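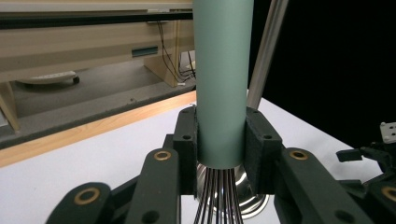

Whisk, pale green, handle up.

The Hellström manual gave one page to the utensil stand and six to the packing of it. I was hired to correct the proportion.

The office was on the second floor of the Burivis building in Itska, over a dry cleaner. My contract covered 94 articles of kitchenware. Each was to have an assembly section, a use section and a storage section, in everyday words, with no sentence longer than two lines. The stand was article 6. It had a round base, a slender rod, a hub with curved hooks and a small knob on top. The whisk was to hang from one of the hooks. The old text said only: Hang the whisk.

I wrote the storage section in February. The first draft ran to 1,971 characters. It told the reader to hold the whisk by the handle, to raise it until the end of the handle was level with the hub, and to turn it until it met a hook. I sent it upstairs before lunch and started on the dish.

The dish was simple. It had no parts. I wrote that it should be set down on a flat surface with the open side up, and then I spent the afternoon deciding whether "open side" was an everyday term. 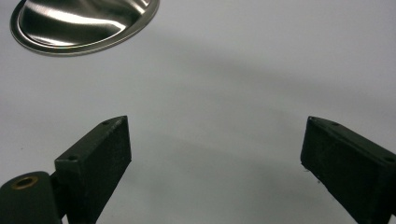
The dish is fine, said the note that came down at four, but why does the whisk need a storage section at all, when anyone who owns one keeps it in a drawer? The note was unsigned. It added that in the writer's house the whisk had been in the same drawer for eleven years and had never once come out without the potato masher.

I answered in writing, as the contract required. A drawer was outside the scope. The customer had bought a stand, and the manual had to assume that the customer meant to use it. I attached a revised draft of 1,438 characters, with the sentence about turning the whisk removed.

There was no answer the next day. I kept the stand on my table and worked through the section again, one line at a time, doing only what the line said.

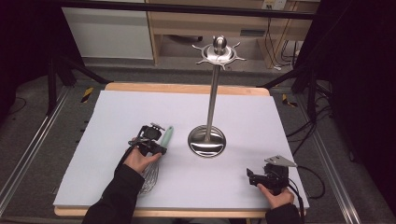

Line one was sound. Line two said "raise," and did not say from where. I added "from the table." Line three said "the nearest hook," and I stopped there for some time. The nearest hook depended on where the reader was standing. My father had kept a stand of this type beside the stove, against the wall, and used only the hooks that faced the room. The others held nothing for as long as I lived there. I changed "nearest" to "any."

I did not put the wall in the manual. I did write a line advising that the stand be placed clear of walls, and then took it out, then put it back as a note in smaller type.

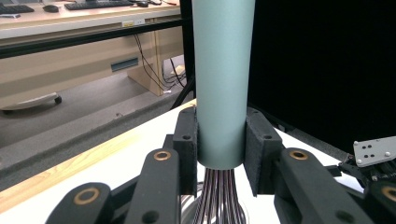 The second note came down a little after five. It approved the section with one change, in pencil: after "Hang the whisk by its handle," the words "wires down." I had left that out of both drafts. I entered the change, logged article 6 as closed and carried the stand back to the shelf marked Bulora.

On the way out I asked at the front desk who worked upstairs in the evenings. The clerk checked the sheet and said the third floor had gone home at three. I signed the sheet, wrote down the time and went to look for my bus.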